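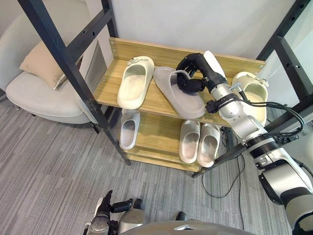 我们小组这次做的题目是 Plendmont 的移民史，说得再具体一点，是这座河口小城怎样从一个只有糖仓和码头的地方，慢慢变成现在这样一条街上能听见好几种话的样子。开题的时候我想得很简单，觉得按时间排一排，先来的、后来的、再后来的，每一批写一节就完事了。等材料读多了才发现根本排不整齐！几批人挤在同一个年代、同一条街上，有点像木鞋架上层那三只拖鞋，米白的、半透明灰紫的、奶油色的，搁在同一块板上，朝向和样子各管各的，你要硬说它们是“一套”也行，可是细看谁也不像谁。所以这份报告最后没有按批次写，改成按地方写：码头、糖厂、商店、学校，看不同的人在同一个地方怎么碰头。

## 一、为什么选 Plendmont

老实讲，一开始我想做的是首都，资料多，图书馆里一整面书架都是。Wing-yan Au 不同意，她说首都的故事大家都写过了，我们写出来多半是把别人的章节抄短。她翻出一本很旧的航运年鉴，里面提到 Masuvell 河口有个“糖船停靠处”，后面跟着一句“居民来源混杂”。就这么一句，没有下文。我们俩当场就被勾住了（这句“来源混杂”后来成了我们小组的口头禅，食堂打菜都用）。

还有一个比较实际的理由：Plendmont 不大。首都的人口登记册要看一辈子，Plendmont 的我们一个学期勉强能翻完糖厂那一部分。老师也说，题目小一点，脚才踩得到地。

先交代一下地理，不然后面会乱。Masuvell 河从内陆高地流下来，到入海前拐了一个大弯，弯的北岸是老码头，南岸原来是沼泽，后来填平盖了糖厂和工人宿舍。北岸的人叫南岸“那边”，南岸的人也叫北岸“那边”，这个叫法到现在还在用。读口述材料的时候，一定要先弄清楚说话的人站在哪一岸，我第一遍没注意，整理出来的笔记有一半地方是反的，只好重来。

## 二、我们用了哪些材料

主要有四种：糖厂的工资簿、码头的入港登记、Siu 家杂货店留下来的账本，还有镇上老人的口述录音。录音是地方档案室早年做的，我们没有自己去采访，只是听和转写。一共听了 15 段，其中 5 段声音太糊，只能抓到零星的词，所以正文里没有引用，放在附录里注明了。

工资簿最好读，也最容易骗人。它看上去规规矩矩，姓名、工种、天数、金额，一行一行的。可是姓名那一栏是管工写的，管工听不懂工人的话，就按自己的耳朵拼。同一个人在三月叫一个名字，到了八月又变成另一个，拼法差得老远。我们一开始当成两个人统计，后来 Wing-yan Au 发现两个“名字”按的手印旁边都画着同一个小钩，这才合并到一起。从那以后我们就不太敢相信自己算出来的任何人数了，报告里凡是涉及人数的地方都尽量只说趋势。

账本就难多了。Siu 家的账是两种文字混着记的，进货用中文，赊账用当地的文字，数字有时候用苏州码子。我外公教过我一点苏州码子，小时候觉得没用，这次派上了大用场，特地打电话回去谢他，他很得意，在电话里又考了我半天。

## 三、码头：先碰头的地方

老码头是北岸最早有的东西，比教堂还早。最初的搬运工多是沿海渔村来的，农闲或者休渔的时候来背糖包，干完就回去，并不算住在 Plendmont。真正住下来的第一批人，是内陆高地因为旱灾下来的农户。他们沿着 Masuvell 河走，走到河口没路了，就在糖仓后面搭了棚子。

入港登记从某一年开始忽然变厚，因为糖价涨了，船多了，南边岛屿来的合同工也跟着到了。这一段我写得最久。教科书上讲到合同工，往往是一段话带过，说他们“填补了劳动力的空缺”。我以前背的时候也没什么感觉。可是登记簿上有一栏是“随身物品”，一个个看过去，有人带了一口铁锅，有人带了一卷席子，有人那一栏写着“无”，隔两行又是“无”。看到那里我停下来出去走了一圈。

码头上的语言很有意思。录音里有位老先生讲，他父亲那一辈干活时喊的号子，是渔村的调子，高地的词，数数的时候又用岛上的话。他在录音里唱了两句，唱完自己笑了，说唱得不对，他姐姐唱得比较好。可惜他姐姐没有录过音。

码头工人的第一次罢工也和语言有关。工头原先的算盘是把几种人分开编队，各说各话，谁也商量不了事情。结果大家共用一套号子，号子一停，所有队都停。那次罢工要的是把每日的搬运定额从 100 包往下减，最后减了多少，两份材料说法不一样：公司的往来信件说一包没减，录音里的两位老人都说减了。我们的看法是可能有口头的让步，没有写进文件。这一点证据不够硬，老师在批注里也打了问号，我保留这个问号。

## 四、糖厂和 Wadus 宿舍

南岸的糖厂属于 Wadus 公司，当地人干脆把整个南岸宿舍区都叫 Wadus。宿舍是一排一排的长屋，公司图纸上给每一排编了号，住的人却不用编号，叫“井边那排”“杧果树那排”“吵架那排”。我觉得这比任何统计表都能说明问题！公司怎么看这块地方和住的人怎么看，根本是两张地图。

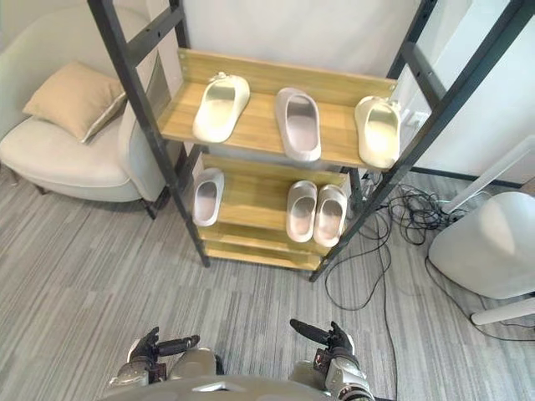
图 2　木鞋架，顶层放着三只拖鞋

Wadus 的规矩很多。什么时候熄灯，什么时候打水，哪一排的人可以走哪一道门，都写在一本薄薄的册子里。册子发给了管工，工人是看不到的，所以工人知道规矩的方式就是被罚。工资簿里有一列扣款，理由写得千奇百怪，有“迟到”，有“喧哗”，还有一条写的是“面色不恭”。Wing-yan Au 把这一条抄在便利贴上贴在电脑边，每次我赶稿赶到脸黑，她就指给我看。

不过只写压迫也不公平，或者说不完整。长屋之间的空地后来成了南岸最热闹的地方。每逢发薪后的那个晚上，高地人烤玉米，岛上来的人煮一种加了椰浆的豆子，华人摊子卖炸面点。现在 Plendmont 有一道算是“本地菜”的东西，玉米饼里夹椰浆豆，外面再下油锅炸一次。旅游手册说它“起源不详”。我看没什么不详的，就是那块空地上吃出来的嘛。当然，这是我的推测，账本里只能证明那几年店里的油和椰干卖得特别快。

婚姻登记也能看出变化。头些年几乎都是同乡和同乡结婚，后来跨群体的登记一点点多起来，尤其是南岸。教会对这件事的态度摇摆得厉害，前一任神父在登记簿边上写批语，话很难听；后一任什么都不写，只是字迹越来越潦草，大概是忙不过来。

## 五、Siu 家的店

店在北岸渡口上来第一个路口，门面不宽。创店的人原先也是合同工，期满以后没有回乡，在渡口摆了几年茶水摊，才租下这个铺面。他的后人还保存着账本，装在饼干铁盒里，后来捐给了档案室，铁盒也一起捐了。

赊账那部分我看得津津有味。当时南岸工人常常等不到发薪就没钱了，公司自己有一间店，可以记账，但是价格贵，而且直接从工资里扣。Siu 家的店便宜一些，规矩是先记着，发薪再还。账上欠得最多的一户累计到 1,000 个铜板，旁边写了两个字：“慢还”。再往后翻，这一户的名字还在，欠款有时多一点有时少一点，一直没有清。没有催账的记录，也没有勾销的记录。

这种赊账算不算一种互助？我们组里为这个争了一个下午。Wing-yan Au 认为不能浪漫化，店主也要赚钱，便宜是为了抢公司店的生意，而且赊账会把客人拴住。我觉得两样可以同时成立。最后写进报告的是折中的说法：这间店在经济上和公司竞争，在社会关系上给了不同来源的工人一个可以说上话的地方。账本里的人名来自所有的群体，这一点倒是没有争议。

顺便说一下，店主记人名的办法比管工高明得多。他听不准的名字就写特征，“左手”“唱歌的”“高个子的弟弟”。靠着这些绰号，我们反过来把工资簿里好几个拼错的名字对上了。做历史居然有点像破案，这是我这学期最开心的部分。

## 六、学校，和一个没有解决的问题

Plendmont 的第一所公立学校开在北岸，南岸的孩子要坐渡船过来。渡船每天早上只开一班，星期二逢集，船上装满了货，孩子挤不上去，所以学校的点名册上星期二总是缺一大片。校长给上级写信要求加一班船，写了一封又一封，语气从很客气到不太客气，我读到最后一封差点鼓掌。

学校只准说官方语言。这对下一代的影响非常大，几段录音里都提到同样的事：在家里听得懂祖母讲话，自己却不会讲了。有位老太太说，她和祖母后来聊天是“她讲她的，我讲我的”，两个人都懂，旁边的人以为她们在吵架。

我们原本想在这一节讨论 Plendmont 的“混合文化”到底是什么时候形成的。写了三稿都不满意。说是码头时期吧，那时候多数人还打算回乡；说是 Wadus 宿舍时期吧，北岸的人又不算在里面；说是学校时期吧，可学校恰恰让好几种语言消失了。第三稿被我整段删掉，现在这里就留着这个问题，没有硬给答案。

## 七、做得不好的地方

- 女性的材料太少。工资簿里记的女工只有洗衣和筛糖两个工种，家里的劳动完全没有记录。后来我们从婚姻登记和录音里补了一点，还是远远不够。
- 高地农户的部分几乎全靠糖厂这边的文件，内陆档案我们没有去看，路太远，时间也不够。
- 录音转写由我们两个人分头做，标点和停顿的处理不统一，后来只统一了被引用的段落。
- 我负责的时间轴最初把两次洪水记成了一次，交中期稿的时候才被发现，相关的两段已经改过。这个错误很低级，我脸红了好几天。

## 八、分工和下一步

工资簿和婚姻登记主要是 Wing-yan Au 整理的，账本和入港登记是我。码头和商店两节由我执笔，Wadus 那节是她先写、我再改的，所以语气可能不太一样（她写得比我冷静多了，里面那些感叹号是我加的，她删过一轮，我又加回来几个）。

如果下学期还能接着做，我们想先处理 Siu 家账本的后半本。那半本受过潮，有些页粘在一起，档案室说要先送去修，最快也要等到八月。另外渡船公司的旧船期表据说还在，如果能看到，就可以和学校的点名册一天一天对起来，看看校长那些信到底有没有换来第二班船。

附录一是录音编号和每段的可用程度，附录二是苏州码子和普通数字的对照表，附录三是我们手绘的南岸长屋位置图，公司编号写在上面，工人的叫法写在下面，“吵架那排”的位置还不能确定，暂时用虚线画。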